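Plestum Screening Package
Zondska Educational Film Distribution

Product code: 3819-P
Page updated: Jan 20, 2022

The Plestum Screening Package provides colleges, libraries, and community organizations with a complete program of short films for public exhibition. It contains 31 titles by student and early-career directors, cleared for non-theatrical use and supplied with the printed and digital materials needed to hold a screening.

The program is arranged in four parts, each of which may be shown on its own. Running times vary from part to part and are listed in the program guide. Institutions that prefer to set their own running order may do so, provided that each film is shown in full and with its closing credits.

Contents
Films in high-definition digital format, with English captions
Program guide with synopses and director statements
Discussion guide for classroom and public use
Poster artwork, ready for local printing
Post-screening audience survey

All films carry captions written for deaf and hard-of-hearing viewers. Audio description is available for two of the four parts and may be turned on from the main menu. Content notes appear in the program guide beside each title - please review them before selecting films for younger audiences. 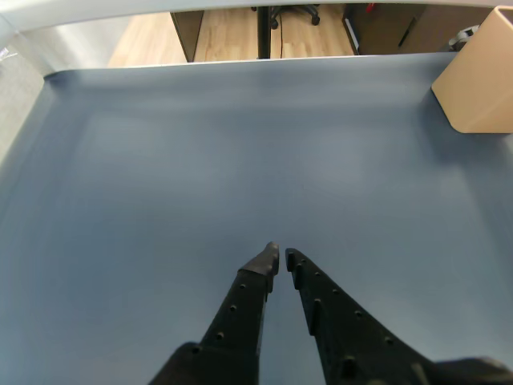 Black two-finger gripper, fingertips nearly touching.

License terms
The standard license permits unlimited screenings on the premises of the licensed institution for one academic year. No admission fee may be charged under the standard license. Organizations wishing to sell tickets should request the Nirkgate license, under which a share of box office income is paid to the filmmakers. Streaming to students off campus is covered by a separate agreement.

Delivery
Files are supplied by secure download once the signed license has been received. An encrypted drive can be provided on request and must be returned at the end of the license period. A standard media player and projector are sufficient for playback - no special software is required.

Related titles
The Negri Collection, a companion program of documentary shorts, may be licensed separately or together with this package. The discussion guides share a common format, and instructors may combine material from both.

Ordering
Submit the institutional order form with the name of the licensee, the screening location, and the preferred start date. Preview access is available to faculty and program staff before purchase. Orders for the spring term should be received by the end of January.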